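Progress report to the Ojeda Fund
Gunano household tasks project, second period
Prepared by Jarlath Horgan, Sovdale

Work since the last report

Most of this period went into the open day in May and the changes we had to make before it. The grant agreement asked for one public demonstration of the Gunano arm doing ordinary household chores in a setting that was not our own lab. We held it at Clamia, which let us use its playroom for the afternoon and the evening before for setup. The demonstration is complete and we consider that item closed.

The chores shown were picking up soft toys, wiping a low table, and handling a small trash bin with the liner in place. The first two carried over from the last period with minor changes to the motion settings. The bin task was new and took most of Malte Kohlhase's time.

The open day

We ran from 1:30 to 5 p.m. and had 32 visitors by the sign-in sheet, mostly parents and staff from nearby child care centers. Children came too and were not asked to sign. Visitors stood behind a rope and one of us kept a hand near the stop button during every run.

The toy pickup ran well all afternoon. The table wiping was slow, and people drifted away from it. It also left a strip along the back edge that the arm could not reach from where we had bolted it down. Moving the base a few inches would have fixed this, but we did not want to recalibrate with the room full.

The bin drew the most questions. Several staff members told us that emptying and relining bins is a job they do many times a day and would gladly hand over. Two asked if the arm could tie the bag. It cannot, and we said so. Lifting and tipping the bin is as far as we have gone, and a full bag is heavier than anything we have tested.

What we learned

The liner is the hard part. When it is folded over the rim, the fingers close on a loose layer of film and the grip can slide. In the lab we had always practiced with the same brand of bag. Clamia buys a thinner one, and on the first evening the arm dropped the bin on a good share of its attempts. Malte lowered the grip point and slowed the closing of the fingers, and drops were rare the next day. We have since ordered three kinds of liner for regular practice.

Speed matters for the wrist camera as well. During the fast part of the lift the picture smears badly and the software cannot find the rim again until the arm settles. We have added a short pause at the top of the lift. It costs time on every cycle and we would like to remove it later.

Noise was a complaint we had not expected. The gearbox whine is easy to ignore in a workshop and much less so in a small room.

Spending

Transport, insurance and printed material for the open day came to about $3,000, slightly under the amount set aside. We spent a further $1,000 on replacement finger pads and a spare wrist cable. No other purchases were made outside the plan. Receipts are with the finance summary sent separately.

Next period

Malte will move on to lined bins with some weight in them, starting with crumpled paper. I will work on the table task and the base position. We also owe Clamia a written note on what we recorded in the room and how long we plan to keep it, and a draft has gone to their director for comment. 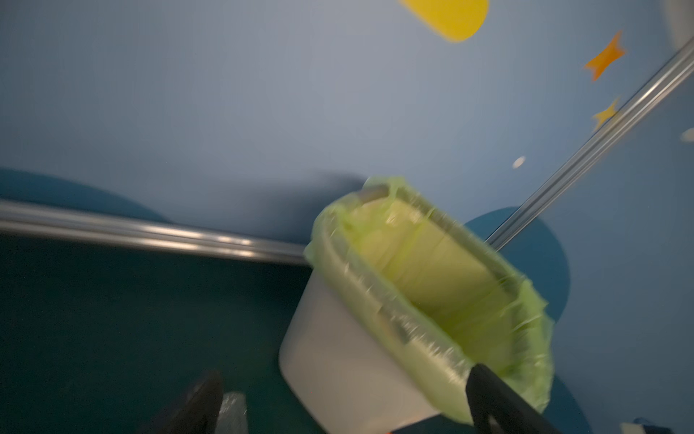
Clamia has offered us the room again in the fall. We would like to accept, with a smaller group and the bin task only, and we ask the Fund to confirm that a repeat visit can be charged to the remaining travel line.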